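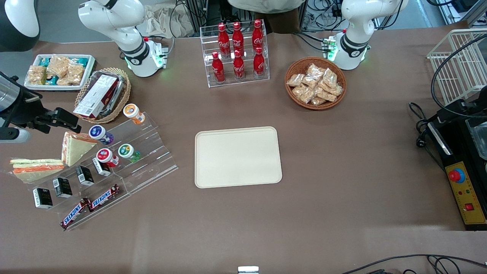
Did the open day deliver what the second installment of the grant was meant to pay for?

Mostly. The counter ran in front of outside visitors for a full afternoon, the visitors gave us written feedback, and one of the two tasks we promised worked well enough to show again. The other task is discussed below at greater length than I would like.

Wundis shared counter project
Progress report to the Plivum fund, attention Gijs De Graaf
17/11/2020
Prepared by Yolandi Mathebula

Background, briefly

You have read the proposal, so I will keep this short. Wundis is a two-armed setup that takes an order at a snack counter and puts the goods on a tray. Zakiser supplies the software that decides which arm goes where, and we do everything else, including the shopping. The open day was listed in the work plan as "public demonstration, small scale." We invited 45 people and let them in a few at a time, with masks, distance and a great deal of hand gel.

What visitors saw

Each group stood behind a line on the floor and picked an order from a card. The stock was laid out on brown cloth: soda in a clear rack, small bottles and a sandwich on the stepped stand, snack bars in a white tray, bagged snacks heaped in a basket. The cream tray in the middle is the delivery point, and everything ordered is supposed to end up on it. We chose ordinary packaging on purpose. Our earlier trials used foam blocks, and Gijs, you did remark after the January visit that very few people go to a store for foam blocks. The comment was passed around the office and has been acted on.

One of us stayed within reach of the red emergency stop all afternoon. It was pressed twice. The first press was a precaution when a visitor leaned over the line to photograph the cables. The second was me, with my elbow.

Task one: single items

Single-item orders went well. A visitor chose a soda or a snack bar, the nearer arm fetched it, and it arrived on the tray in a state that could be sold. The soda rack was the star of the day, which is a little galling, as it cost almost nothing and took an afternoon to set up, while the sandwich grip took most of the summer. Bottles stand still, they are all the same shape and they wait their turn. If every product had their attitude this project would be finished.

The snack bars were better than in rehearsal. Clear wrappers used to confuse the vision software badly when the ceiling lights were on. Zakiser changed the way it judges edges, and we changed the ceiling lights. Each side believes its own fix did the work. We have agreed to test them separately before the next report.

Task two: mixed orders

A mixed order means a drink plus something soft, with both arms working at once. We ran eight of these in front of visitors, and three were completed with no human help. The proposal said "a majority," and I have checked, and three is not one.

The failures were of two kinds. In most cases one arm waited politely for the other to finish, and the other was doing the same. Visitors found this charming for a short while. Zakiser has since given the right arm priority when both want the same bit of table. It looks less courteous and has cleared the fault in every rehearsal since.

The second kind was the sandwich. A triangular pack can be held firmly enough to lift or gently enough to eat afterward, and we are still looking for the setting that does both. One order was delivered with all its ingredients present, though you would have had to take my word for the original shape. The child who had ordered it said it was fine. Her written feedback was less diplomatic.

Feedback

The cards were more useful than I expected. People wanted the arms to be faster, people wanted the arms to be slower, and one gentleman wanted to know where the restroom was and wrote it on the card. The point that came up most often, and that we had missed entirely, was that visitors couldn't tell whether the system had understood them. There is a pause between the order and the first movement, and in that pause people repeat themselves, louder. We will add a small screen that shows the order as received. Onsri, our test-site partner, has a spare one and will lend it to us.

Several people also asked whether this would replace the person at their local store. We said that at present it needs two engineers standing next to it, so the person at the local store should feel fairly secure. I would prefer to have a more serious answer ready next time and will draft one with Onsri, who deal with shop staff every day.

Money

Spending is on plan apart from two lines. Stock is over, because dropped and squeezed goods can't be put back into rotation (the team's waistlines have absorbed part of the loss). Travel is well under, for reasons you will be familiar with this year. I am asking to move the unspent travel money to hardware, mainly for softer finger pads. The revised sheet is attached.

Next steps

Before the next report we plan to repeat the mixed orders with the new priority rule and the new pads, with the same mix of goods so the results can be compared. We will also tidy the cabling on the right-hand side, which visitors mentioned and which I have stopped defending.

The second open day is down for January, if the rules on gatherings allow it. Gijs, you would be welcome. Please let me know whether you can approve the travel line before then, as the pads take a while to arrive and the supplier wants payment up front.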